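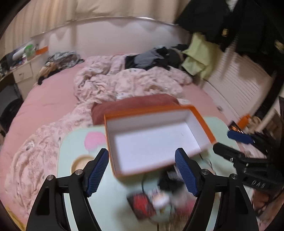
Two ribbed blue pads, a second gripper on the right, and an orange-rimmed box with nothing in it.

Why did the robot drop the box?

Robots can be taught to tidy up a table. One job is putting small things into a box. To do it, the robot has to hold the box still with one gripper and pick things up with the other.

At Plomard, a robot tried this job 40 times in March 2018. It finished 31 times. In the other nine, the box slipped and landed on the table.

A gripper has two fingers that close like the tips of your thumb and first finger. Each finger ends in a soft pad. Grooves in the pad help it to grip, like the tread on a shoe.

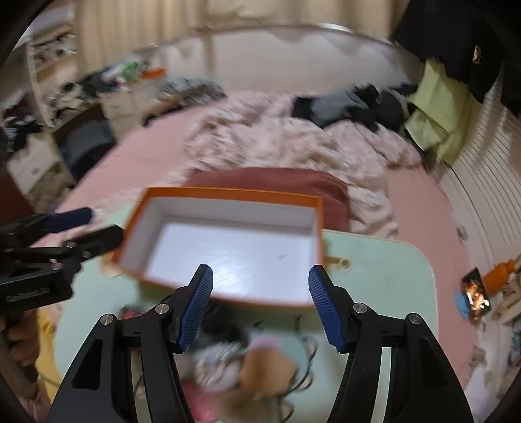 Luuk Cuypers
Science writer, Plomard children's pages

The engineers looked at the pads first. They were fine. Then they checked the messages going from the robot's computer to its fingers. One message was wrong. It told the fingers that the box was narrower at the top than it really was, so they stopped in the wrong place and held on by the very edge.

An empty box is light, and the grip was often good enough. When something was put in, the box tipped and slid out.

The engineers corrected the number and added a safety rule. If the box starts to slip, both grippers must stop moving until a person has checked them.

Stopping matters. A gripper that keeps closing can pinch a finger. If you ever visit a robot at work, keep your hands away from it, even when it is still. It may only be waiting for its next message.

Word to know
Fault: something in a machine that is not working as it should.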